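Chapter 8
Soft Goods: Grapes, Crates and the Floor

Most people learn to pack fruit by ruining some. Aníbal Esteves, who ran the packing shed at Femonstead for longer than he cares to admit, puts the price of his own education at 688 bunches of grapes, all of them table grade until he picked them up.

The crate is where the trouble usually starts.

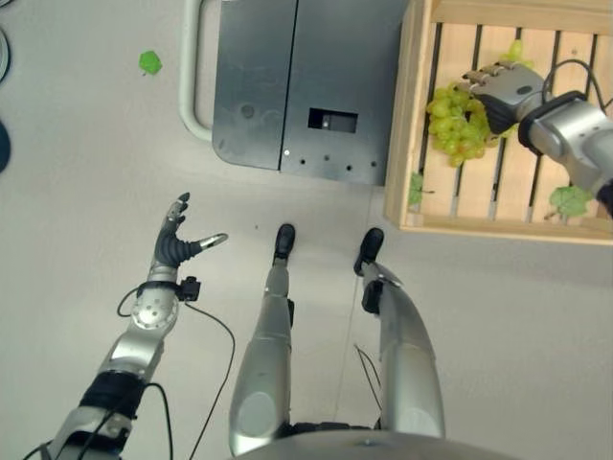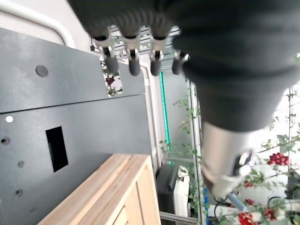
A bunch of grapes has no handle, whatever the stem may suggest. It has a top, a bottom and a great many opinions about gravity. Hold it by the stem alone and the lower berries swing into the slats. Squeeze it around the middle and you have begun making juice, a fine trade, but one covered in Chapter 11.

Slatted crates let air through, and they also let grapes through, one at a time, usually toward someone's shoe. Lotte Van Leeuwen's packing notes from Proltemari, which we will lean on heavily, give 70 pages to grapes and one paragraph to apples. The apples did not complain.

In this chapter we look at how to lift a bunch, how to lower it and when to let go – the last of these takes up the most room. We then turn to leaves, stray berries and the old quarrel over whether a crate belongs on a bench or on the floor.

8.1 Lifting the Bunch

Start with the weight.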